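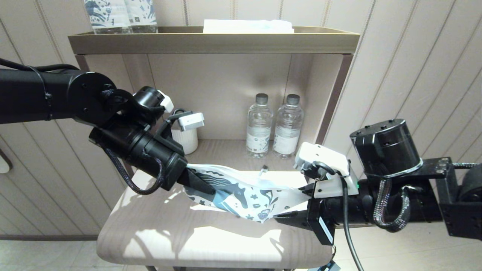

I have been trying to work out why I own a white pouch with horses on it.

They are the stylized sort of horses, in dark blue and teal, with stars and waves and a crowd of small figures in between, and the whole thing looks like somebody was told to draw a dream and stopped halfway through to have lunch. It's plastic. I like it. I would not have paid for it, and I didn't, as it came as a bonus from Millow when I ordered a set of pillowcases, and it has been moving around the apartment ever since, from the hall to the stool to the shelf and back to the stool.

Regular readers will know that I have opinions about pouches. I have opinions about baskets, bins, caddies, risers and drawer inserts too. The position of this blog for some years has been that most of what gets sold to us as storage is just more stuff, with a slightly higher opinion of itself. So when my friend Candela Garrido lent me the Grinonlow book (she'd finished it, loved it, and underlined things in purple) I said I'd try the method on one corner of one room and write down what happened.

The method, for those who've been spared, is called "the pocket home." Everything loose in the house is supposed to live inside a pouch, every pouch is supposed to have a subject, and the pouches are supposed to sit in open shelving where you can see them. You never put a loose thing on a shelf. You never put two subjects in one pouch. The book is over 500 pages long, which struck me as a lot for something that comes down to "put it in a bag."

My corner is the one by the living room window. It has the wooden shelving unit with the taupe-brown frame, which is pale beige inside and shows every speck, and it has the little upholstered stool in light beige, which I bought to sit on while putting on my boots and which has not been sat on since the winter before last. It's a side table with a cushion now. Things get put down on it on the way to somewhere else and then they live there.

I started with the stool, because the book says to start with "the surface you apologize to guests about." I don't apologize to guests, but fine.

On the stool: mail, a scarf, the instructions for the humidifier, a bag of elastic bands and the horse pouch, which had nothing in it. The mail was mostly recycling. The scarf went on a hook. The instructions went in the recycling too, after a short argument with myself, and I can now report that every humidifier manual on earth is available online in a worse font.

That left elastic bands and an empty pouch, and I'll admit I could see where the book was going with this. I put the bands in the pouch. I zipped it up. I felt nothing in particular. Grinonlow says you should feel "a small click of the spirit," and I waited a fair while for it.

Then the shelves. The middle shelf is the one that collects drinking things, which makes no sense given that the kitchen is one room over. I keep the two water bottles there, the clear ones with the dark gray caps, side by side, along with the white ribbed cup. By the rules of the pocket home these are loose objects and should be in a pouch. I would like somebody to explain to me what is gained by putting a water bottle in a bag. I drink from it. If it's in a bag I have to take it out of the bag. Candela's answer was that the bottles should be in the kitchen, and that the book would say so if I'd got as far as chapter nine.

I had not got as far as chapter nine.

I did try it. The bottles and the cup went to the kitchen for four days. On each of those days I stood up from my chair by the window, went to the kitchen, drank some water, and came back without the bottle, and then I was thirsty again and annoyed. On the fifth day they came back to the middle shelf. If a thing keeps walking back to the same spot, I think that's its spot, and I don't much care what room the diagram says it belongs to.

The tray was harder to argue about. On top of the unit there's a shallow tray, brass-coloured (I make no claims about what it's made of, and neither did the shop), and it has always been where keys go, and coins, and the button off the coat. The book is dead against trays. A tray is "a pouch that has given up." I laughed at that, I'll give them that one. But I've had this tray through three apartments and I have never once lost my keys in it. I have lost my keys in bags more times than I can tell you. Bags are where keys go to hide.

So the tray stays, and it stays on top.

Here's where I got to with the other pouches. I bought a pack of them, against my own advice, from Sotomayor, because the book insists you can't judge the method with only one. They cost $17 for the pack, which is cheap, and they smell like a new shower curtain, which may be why. I gave them subjects. One was for chargers and one was for pens, and one was for "mending," which in my house means the coat button and a needle. After that I was reaching. I had a pouch for takeout menus for most of an evening before I remembered I don't keep takeout menus.

This is my real complaint with it. The method doesn't ask if you need the thing. It asks which pouch the thing goes in. You can do the whole corner, zip everything up, line it all up on the shelf like library books, and still own every dead pen you started with. Before I bought the pouches I threw out a handful of pens in a minute or so by scribbling with each one. With the pouch in my hand I caught myself just feeding them in.

There's a passage in chapter three claiming the average household has 103 loose items in its main room. I don't know who counted, or what they counted as an item, and the book doesn't say. Is a bag of elastic bands one thing or a great many? I went looking for a source at the back and found an ad for the Clillow label maker.

To be fair, and I do try, there were things I'd keep.

The chargers pouch is good. I didn't expect it to be good. The cords used to sit in a heap behind the books on the bottom shelf and now they sit in one bag in the same place, and when I want one I take out the bag and tip it onto the stool. It's still a tangle, but it's a tangle I can carry.

Clearing the stool was good too, though I'd argue that was me and not the book. You can see the seat again. It's a nicer colour than I remembered, a light beige like the inside of the shelves, and the light gets to it in the afternoon. I've sat on it twice to do up my boots.

And I like having an open shelf with some empty space in it, even if I got there by carrying things out to the recycling – a technique that gets less than a page in Grinonlow, under "Further Thoughts."

What I won't keep: the rule about loose things, the rule about trays, the label maker I haven't bought, and the pens pouch, as there are now so few pens that they fit in a mug. The mending pouch is on probation. I sewed the button back on, so it's a bag with a needle in it, and I'm not sure that counts as a subject.

Candela came by to collect her book and looked the corner over. She said it looked better. She also picked up the horse pouch, gave it a shake and asked what was in it, and when I told her she said that elastic bands don't need a pouch that nice and she'd use it for travel, for socks or a toothbrush or whatever. She may be right. I'm going to my sister's in September and I might try it then, with the toothpaste and the small bottles, if the zipper holds. It feels a bit thin at one end.

The elastic bands can go back in the bag they came in. It was a perfectly good bag.

A few people have asked if I'll do the kitchen next. No. I've seen what chapter nine wants to do to spices and I'm not having it. If anybody out there has followed the method through a whole house and still likes it six months later, I'd be glad to hear from you in the comments, especially if you have kids, a dog or a partner who puts things down. I'd also take recommendations for getting the shower curtain smell out of a new pouch. I've had them airing on the balcony and so far it's only made the balcony smell.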